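Course Notes, Unit 6: Wound Closure and Suture Materials
Instructor: Griet Van den Broek
Lab sections: Roel Goossens, Iresha Hettiarachchi
Revised 2/18/21

Read this before the lab. The quiz covers the first three parts. Part four is background.

1. Why wounds are closed

A wound can heal in one of three ways. In primary intention the edges are brought together soon after the injury and held there until the tissue can hold itself. In secondary intention the wound is left open and fills in from the bottom. In delayed primary closure the wound is left open for several days, checked for infection, and then closed.

Clean cuts with straight edges are usually closed right away. Bites, old wounds and wounds with dirt in them often are not. The decision depends on the site, the age of the wound, the blood supply and the health of the patient. Scalp and face wounds have a good blood supply and can often be closed later than wounds on the foot.

2. Suture materials

Sutures are sorted in two ways. The first is whether the body breaks them down. Absorbable sutures lose their strength over days or weeks and do not have to be taken out. Nonabsorbable sutures stay until someone removes them, or stay for good if they are placed deep.

The second is how the strand is made. A monofilament is a single smooth strand. It slides through tissue easily and gives bacteria fewer places to sit, but it has memory, meaning it wants to go back to the shape it had in the packet, and the knots can slip. A braided suture is many fine strands woven together. It is soft and holds a knot well. It also drags more and can carry fluid along its length.

Common materials:
Nylon - monofilament, nonabsorbable, used on skin
Polypropylene - monofilament, nonabsorbable, used on skin and blood vessels
Silk - braided, treated as nonabsorbable, easy to tie
Polyglactin - braided, absorbable, used in deeper layers
Polydioxanone - monofilament, absorbable, slow to lose strength

Sizes confuse most students in the first week. The more zeros, the thinner the strand. A 6-0 suture is thinner than a 3-0. Face skin usually gets 5-0 or 6-0. The trunk and limbs usually get 3-0 or 4-0.

3. Placing a simple interrupted stitch

Hold the needle in the driver between one half and two thirds of the way back from the point. Enter the skin at a right angle. Turn the wrist so the needle follows its own curve. Come out on the far side at the same distance from the edge and at the same depth.

The edges should turn slightly outward when the knot is down. This is called eversion. An inverted edge heals slowly and leaves a groove. Tie with enough tension to bring the edges together and no more. Tissue swells after closure, and a knot that is snug on the first day can be tight on the second.

Set the knots to one side of the wound, all on the same side. Leave tails long enough to grasp at removal.

Typical removal times for skin sutures in adults: face, five days; scalp, seven to ten days; trunk, ten days; hands, feet and skin over joints, up to 14 days.

4. Background: tension and scars

Skin is under tension all the time, and more in some directions than in others. A cut that runs along the relaxed skin lines tends to stay narrow. A cut across them gapes. When there is a lot of pull on a wound, deep absorbable stitches take the load so the skin stitches can be light.

A scar keeps changing for a year or more. It is usually reddest and firmest in the first few months.

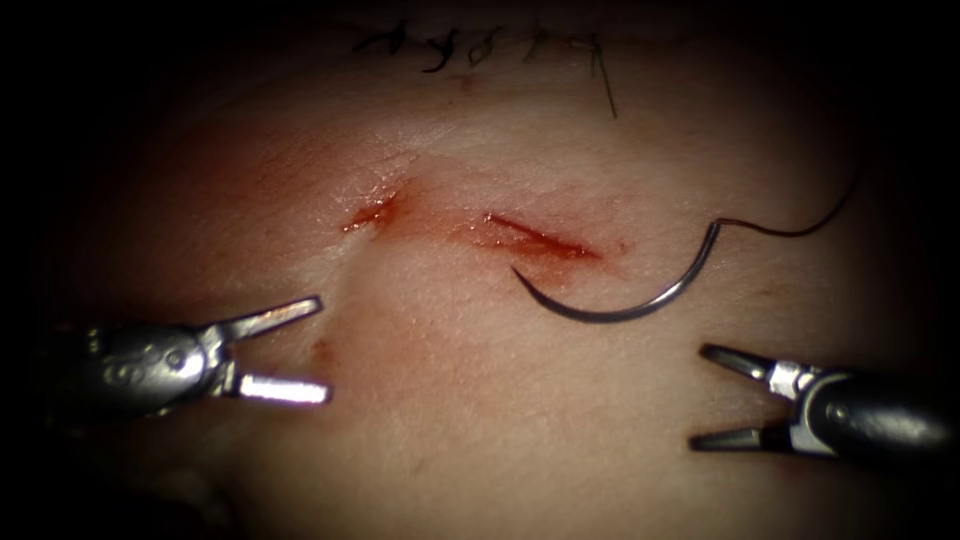

Why is a deep layer closed separately from the skin?

Closing the deep layer removes the space where blood and fluid could collect, and it takes the pull off the surface stitches. The skin stitches can then come out early, before they leave marks.

Reading for next time: Hermans, the chapter on knots, and the Brostow handout on needle types. Students who missed the last lab should write to Tineke De Smet to get a place in another section. Lab is in room 643. Bring your own needle driver if you have one.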